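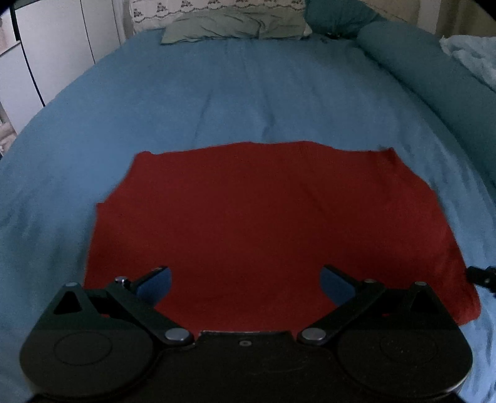 Gerrit Aldous
Contributing Editor, Tools and Machines

The Slack in the Fingers

A hand-held gripper goes out of true slowly. The fingers still open, the pads still meet, and the person holding it has usually adjusted to the change before any instrument reports it. At the Linden workshop in Pernmont, where a small bench crew looks after a set of these tools, most of the maintenance schedule is built to catch that adjustment early.

The tool is simple to describe. Two linkage arms angle up and outward from a flat central body and carry a pair of fingers, each with a rounded blue pad on its inner face. Silver caps mark the pivots near the center. A camera rides on the tool and looks out over the fingers at whatever they are about to pick up, which in household work is often cloth. The operator supplies the arm, the wrist and the decision. The record that results, finger opening against picture, is used to train robot arms that will later attempt the same job alone.

That use sets the tolerances. A loose pliers joint is an annoyance. A loose joint on a recording gripper puts a small error into every recording made with it, and the error is hard to remove afterward.

Setting up

A new unit arrives from Maruyama as a kit of body, linkages, fingers and a bag of fasteners. Linden does not use the fasteners as supplied. Each pivot screw is degreased, given one drop of medium-strength threadlocker and run down until the joint stops moving, then backed off until the finger swings freely under its own weight with the tool held on its side. The threadlocker is left overnight. A joint that swings freely in the evening and drags in the morning is taken apart and done again.

The left and right linkages are set as a pair. If one is tighter than the other, the looser finger travels first and the pads meet off center. On a rigid object this hardly matters, as the object shifts a little and the grip closes. On a single layer of fabric, the early finger pushes a ridge ahead of itself and the late one arrives on top of it. The recording then shows a grasp that worked for a reason the opening data does not contain.

Pads go on last. They are pressed onto a clean finger and held closed against each other under a light clamp for an hour. The bench sheet asks for the pads to touch across their full width, checked by closing them on a strip of thin paper and pulling. The paper should resist evenly from both edges. When it pivots out from one side, the pad on that side is lifted and reseated.

Zeroing

The opening of the fingers is read by a small sensor inside the tool. It has no fixed idea of closed or open and has to be told. Linden's procedure uses two positions: pads touching with no squeeze, and fingers fully apart against the stop. Both are held for a slow breath while the Uneck logging program takes its reading. The span between them, in raw sensor units, should come out at 2,486. The bench accepts a shortfall or excess of a few units and writes the figure down either way.

The first position is where operators go wrong. Pads are soft, and there is a strong habit of closing the hand until something pushes back. A squeezed zero reads as a tool that never quite closes in later sessions. The workshop's answer is the same paper strip, which should slide with light drag at true zero and stop dead at a squeezed one.

The camera is checked after the fingers. Its view is wide, and the mount is stiff, but a knock against a door frame is enough to turn it by a small angle. The check is to open the fingers fully and compare the view with a stored outline. If the fingertips sit outside the outline, the mount is loosened, nudged and tightened again, and the zeroing is repeated from the start. Operators dislike this rule. It stays on the sheet.

The cloth check

After the bench work comes a trial on something soft. A flat cloth on bedding is a good one — the surface gives, the cloth has little height, and the tool has to come down at a usable angle. Deep red fabric on a light blue duvet has the further merit of contrast, so that the edge of the cloth is easy to follow when the recording is reviewed.

The operator approaches with the fingers open, lowers until the pads rest on the fabric, closes, lifts and releases. The same grasp is repeated from several sides. The reviewer looks at the closing portion alone. Both pads should begin to move together, and the fold of cloth should rise midway between them. A fold that rises consistently toward one pad sends the tool back to the bench with a note against the opposite linkage.

Ragged or uneven edges are preferred to a clean hem. A hem gives the pads something firm to find, and it can hide a weak grip.

Wear

The log for one unit, kept since March, shows the usual order of failure. Its first pads lasted 445 sessions before the paper test failed on one edge. The second set went at 931 on the same counter, a slightly longer life that the bench puts down to less work on rough toweling. Over the same period the pivots were adjusted once. No finger or linkage was replaced.

Pads fail in two ways. The surface polishes and begins to slip on smooth fabric, which can be put off by wiping with alcohol and a lint-free cloth. Or the bond to the finger lets go at a corner, which cannot be put off at all. A lifted corner catches threads, and the threads lever it further. Linden replaces pads in pairs, even when one looks sound, and repeats the full zeroing afterward.

Lint is the other steady nuisance. Knitted goods shed fibers that migrate into the pivots and wind around the screws. The joint stiffens a little, the operator grips harder, and the sensor trace shows a faint step where the movement should be smooth. Compressed air drives the fibers deeper and is banned at the bench. The approved tools are tweezers and a dry brush, with the joint opened if they fail. No oil is used. Oil holds lint, and it travels to the pads.

The interval for a full strip and rebuild is set at 99 days, or sooner if the span reading has drifted between two checks. The crew has looked at stretching it. For now the sheet is unchanged, and the next unit due is on the bench with its pads already off.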